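Unit 3: Cleaning agents and contact surfaces
Course notes, Facilities Hygiene, November intake

3.1 Terms
Cleaning removes soil. Disinfection reduces the number of live organisms on a surface that has already been cleaned. The two steps are costed and recorded separately. A detergent has no disinfectant claim unless the label states one.

3.2 Dilution
Dilution is written as parts of product to parts of water. For hypochlorite the working strength is given in parts per million of available chlorine. This course uses 1000 ppm for general hard surfaces. To halve the strength, double the total volume.
Worked case: a 2% solution is needed in a 700 ml bottle. Product required is 700 x 0.02 = 14 ml. Make up to the mark with cold water and label the bottle with product, strength and time.

3.3 Contact time
Contact time is the period for which the surface must stay visibly wet. It runs from the last point wetted — a common error in marked work is to start it from the first. Read the value from the product sheet and do not carry it over from another product.

3.4 Surface types
Closed-cell foam and rubber: neutral detergent, no solvents. Bright metal: rinse after chlorine to limit pitting. Control panels: apply to the cloth, never to the panel. 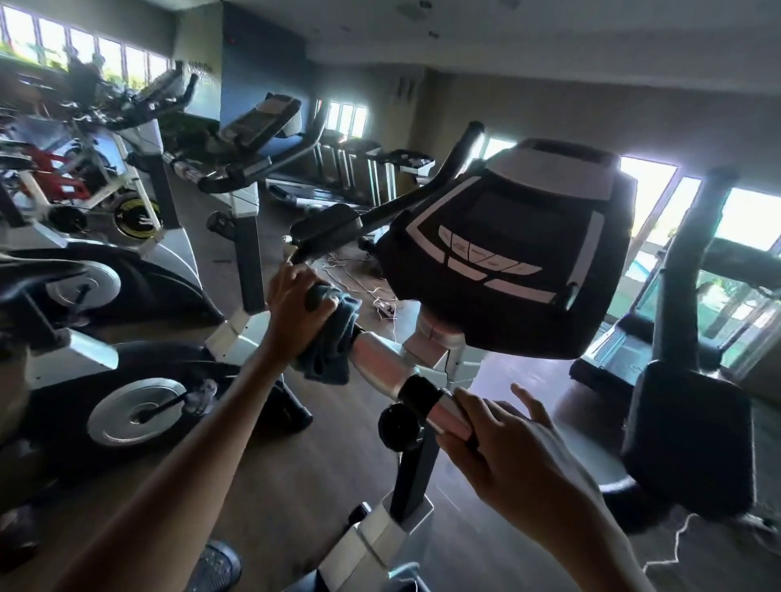 Puspita Nasution
Course Tutor, Facilities Hygiene

Handlebars combine several of these materials within one reach. Treat the whole bar by the rule for its most sensitive part.

3.5 Reading
Hartono, chapter 2, on surfactants. The Dretton dilution tables will be supplied in the assessment. Bring a calculator.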